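# Two-arm cable bot taking shape at Clandcombe shared workshop

2018-09-16 -- Quick one from the back bench. Jae-hoon Do and the Nakley crew have the two-arm build working at a small server rack now, and the job is plugging in network cable.

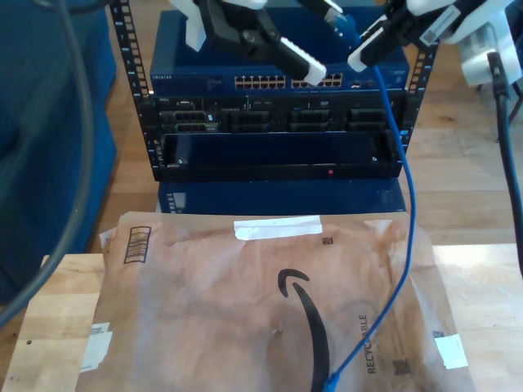

## What they're building

The build is called Julau. Two arms, a gripper on each, both reaching in over a little open-frame rack. Switch on top is a blue Netgear, server chassis under it. One gripper takes the blue Ethernet cable and goes for the ports. The other angles down toward the right side of the port bank.

Do started it at home in May, on a kitchen table, with one arm and a lot of clamps. Moved to Clandcombe when the second arm went on and the table started to walk. Members have been drifting over to watch ever since, which he says he doesn't mind as long as they keep their coffee off the bench.

Why cable? Do used to patch racks for a living, and hated it. "Same little click all day long," he told us. "Your thumbs go first." He wants something that can do a dull patch job overnight in a closet where a person has to crouch.

## Where it's at

Slow. Very slow. The plug has to line up, the tab has to be on the right side, and the cable keeps pulling on the gripper from below. That last one is the big headache. A loose cable has its own ideas, and a short one tugs the connector off line just before it goes in.

The log so far shows 1,613 tries at the port. 266 of them clicked in on the first push. Do thinks that's poor but not embarassing. Most of the good ones came after he swapped the fingertips for a narrower pair and slowed the last bit of the approach way down.

Other stuff that went wrong, from the notes on the whiteboard:

- bolts backing out of the left wrist -- thread lock fixed it
- arms meeting in the middle, twice, no real damage
- a power supply that quit halfway through a demo
- fingertips that cracked along the print layers, reprinted thicker

The control software is called Jin and it's Do's own work. He drives the arms by hand for a while, saves the moves, then lets Jin have a go at the same thing. He says the hand driving is harder than it looks. Seven people at the workshop have had a turn and only two of them got a plug seated without help.

## Money and parts

No sponsor. Most of it is second hand or printed on the workshop machines, and Do is paying for the motors himself. Nakley members chip in with bench time and the odd box of screws. He's not giving out a total. "My wife reads your newsletter," he said.

Parts list and wiring notes go up on the workshop wiki once somebody tidies them. The gripper drawings are there already, version 3, and you can print them on either of the big machines. Use the newer file, the older one has the finger holes to close together.

## Next

Unplugging. Do figures it's tougher than plugging in, as the tab has to be squeezed while the arm pulls, and the grippers weren't made with that in mind. After that he wants to try picking a cable out of a bundle.

He's looking for help with two things -- someone who knows strain relief, and someone with patience for sorting the saved runs. No robot background needed for the second. Leave a note in the Julau tray by the tool crib or catch him at the bench, he's there most evenings till closing.

Bench is booked for the build through the end of next month. If you need the long vise, ask first.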